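Mamstead Airport

Mamstead Airport is a small regional airport serving the town of Mamstead and the Flaltlow valley. Run by Raptis, a private operator. One runway, one terminal, 2 security lanes. Security is contracted out, guards supplied by Weltel under a 7-year deal.
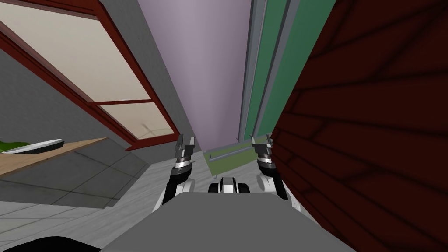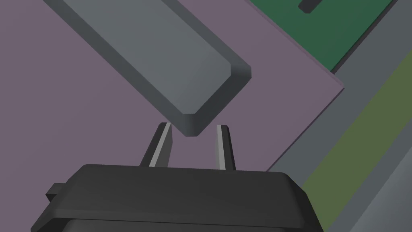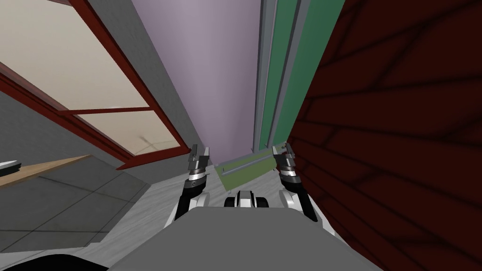
Sotiris Karagiannis has argued that the contract put too few guards on the night shift and that the operator knew it when it signed. Raptis disputes this.

Staffing

Guards work 8 hour shifts. Day shift covers both lanes, night shift one lane plus the perimeter road. Cargo gate is seperate, own roster.

Fees

Paid by the airlines through a charge on each departing flight. Unpaid charges came up at the December meeting of the airport board, chaired by Gerd Pfeiffer. Late payers now lose there discount on parking stands. Amount owed not published.

Perimeter

Fence is 4,000 meters long, patroled by car. North side rebuilt after storm damage. Gate on the Flaltlow road closed to the public, staff passes only.

See also: Flaltlow valley, Raptis, Weltel

Last edited 27 March 2024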